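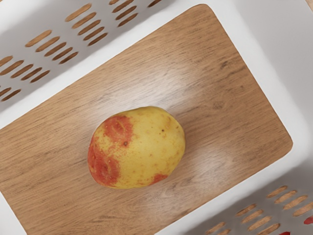

*Simulated overhead view, slotted bin with wood-grain floor panel, one potato.*

# Doltulance 5 Bin-Picking Kit: product page and service notice

Updated 9 January 2024

The Doltulance 5 is a picking kit for produce and other uneven items. It comes with the arm, a two-finger gripper, an overhead camera mount and the Droltness control software. Customers can test bins, lighting and pick settings in the Droltness simulator before they run anything on the floor.

**A fault has been found in Droltness versions before 5.2. Please read the notice below before ordering or restarting a kit.**

## Service notice: closing on the bin wall

### What happens

In bins with slotted side walls, the software can mistake the edge of a slot for the edge of an item. The arm then travels to the wall, lowers and closes the fingers there. If a fingertip enters a slot, the arm may try to lift with the finger caught.

We received the first report in October from a packing site run by Sallent. The arm had lifted one end of a bin, and the bin dropped back onto the stand. One finger was bent and the bin rim cracked. No one was hurt. The operator had stopped the cell by the time our service desk was called.

### Cause

Ravindra Ahuja on our controls team repeated the fault in the simulator. He ran 1,538 single-item picks with potatoes in slotted bins, and the arm went to the wall in 70 of them. Potatoes away from the walls were missed as well as potatoes close to them.

Two things have to come together:

- The surface under or behind the bin is close in color to the floor panel, so the software reads what shows through the slots as more floor.
- The bin is turned relative to the camera. The wall mask in older versions was drawn for a bin standing square, and at an angle it leaves part of the slotted wall uncovered.

A second error turned up in the same runs. Objects outside the bin could be picked up through the slots as small patches of color and listed as pick targets. Red was the worst for this when the item in the bin also had red skin. The arm did not always act on these targets, but they should not be on the list.

The lift check also failed to do its job. It compares the load on the arm with the weight limit set for the item. In older versions the check started after the first 70 mm of lift, and by then a caught finger has already pulled the bin up.

### Which kits are affected

All Doltulance 5 kits running Droltness 5.1 or earlier with slotted or perforated bins. Kits used only with solid-wall bins showed no wall picks in testing, but should be updated anyway so the lift check is corrected.

Your version number is on the start screen, lower left. The serial plate on the base does not show it.

### What to do now

1. Stop automatic picking from slotted bins.
2. Check both fingers for bends, and check the bin rims for cracks.
3. Install Droltness 5.2. Update files are sent by the service desk on request.
4. Redraw the bin mask with the bin in its working position. Old masks are not carried over.
5. Run the wall test from the Setup menu with an empty bin, then with one item in it.

If you cannot update yet, you may run with solid liners fitted to the side walls and the arm speed set to Low. Keep the guard door closed. Do not reach in to free a caught finger while the arm has power, even if it has stopped moving. Press the emergency stop, lock out the supply, and then open the fingers with the hand release.

## Changes in Droltness 5.2

- Bin mask follows the bin at any angle
- Targets outside the inner floor area are dropped
- Lift check starts at first contact
- Wall test added to Setup
- Bin and floor panel colors can be changed in the simulator

The wall-pick runs were repeated on 5.2 with the same bins and the same item positions. There were no wall picks. Strong glare on a glossy floor panel can still cause a missed item, in which case the arm returns to its start position and asks for a new view. We recommend a matte panel.

## Parts and ordering

| Part | Order code |
|---|---|
| Doltulance 5 kit, complete | DL-5 |
| Replacement finger pair | DL-424 |
| Solid liner set for slotted bins | DL-426 |
| Matte floor panel | DL-431 |

Finger pairs damaged by this fault are replaced free of charge. Send the bent pair back with the serial number of the kit. Liner sets are free to registered owners until they have moved to 5.2.

Kits bought through Chauhan are covered on the same terms. Chauhan customers can contact either their dealer or us.

Service contact: Rajkumari Pandey, Doltulance service desk. Please include the Droltness version, the bin type and, if you have it, the pick log from the day of the fault.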